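Curkutness Opens Home Storage Lending Program to All Residents

7/28/24

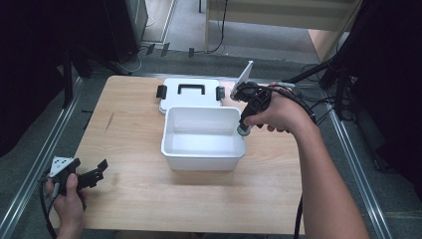 CURKUTNESS – The Curkutness Library of Things today announced that its home storage lending program, offered until now only to households in the Javon district, is open to every resident with a valid library card. Under the program, residents may borrow lidded boxes, open tubs, folding crates and shelf dividers free of charge for up to 60 days, with one renewal.

The expansion follows a trial that began in June of last year at the Javon branch. The trial was designed to help people who were moving, clearing a relative's home or repairing a flooded basement, and who needed sturdy containers for a limited time. Demand soon came from other groups as well, including teachers packing up classrooms for the summer and families making room for a new baby.

The library's collection now stands at almost 2000 containers, held at 2 locations: the Javon branch and the former post office on Shemweta Street, which the library leased in the spring. The Shemweta Street site will handle large orders and all returns of oversized items. Small orders may be collected and returned at either location during regular opening hours.

"Most people need extra storage for a few weeks and then have to find somewhere to keep the storage itself," the Library of Things said in a statement. "We would like residents to be able to take what they need, use it, and bring it back for the next household."

How borrowing works

Residents may reserve up to 16 containers at a time, either at the front desk or by telephone. Reservations are held for three days. Borrowers are asked to state what the containers will be used for, so that staff can suggest suitable sizes. Boxes with latching lids are recommended for papers, bedding and out-of-season clothing. Open tubs are better suited to sorting, cleaning and short trips between rooms.

Containers may not be used for paint, fuel, garden chemicals or raw meat. Food in sealed packaging is permitted. All items must be returned empty and wiped clean, with lids attached where a lid was supplied. Every container is washed and checked before it goes back on the shelf, and those with cracked rims or broken latches are withdrawn from lending.

No deposit is required. A replacement charge applies to items that are lost or damaged beyond normal wear, and the current list of charges is posted at both locations. Residents who are unable to pay may ask at the desk for the charge to be reduced or waived.

Help with sorting

Alongside the expansion, the library will offer a series of free sorting sessions under the name Gusari. The sessions were first held at the Javon branch during the trial and cover practical subjects such as labeling, deciding which household papers to keep, storing photographs and preparing a room for a move. Each session lasts two hours, and participants may reserve containers before leaving.

The Gusari sessions will be held at Shemweta Street, which has step-free access from the parking lot. Places are limited and should be reserved in advance. A printed guide containing the same material is available at no cost from either desk, in regular and large print.

Home delivery is not part of the program at present. Residents with limited mobility may name another person to collect and return items for them, using a short form kept at the desk. The library is reviewing requests for a delivery service and expects to publish its findings before the end of the year.

Donations

The Library of Things welcomes donations of clean, undamaged containers with matching lids. Items should be brought to Shemweta Street and handed to a member of staff, not left outside the building. Cardboard boxes, glass jars and containers previously used for chemicals cannot be accepted.

About the Curkutness Library of Things

The Curkutness Library of Things lends household goods, hand tools and garden equipment to residents of Curkutness. It is supported by the town's annual library budget and by donations from the public. Borrowing is free to all cardholders, and new cards are issued at the desk on presentation of proof of address.

Media inquiries may be directed to the press desk at the Javon branch.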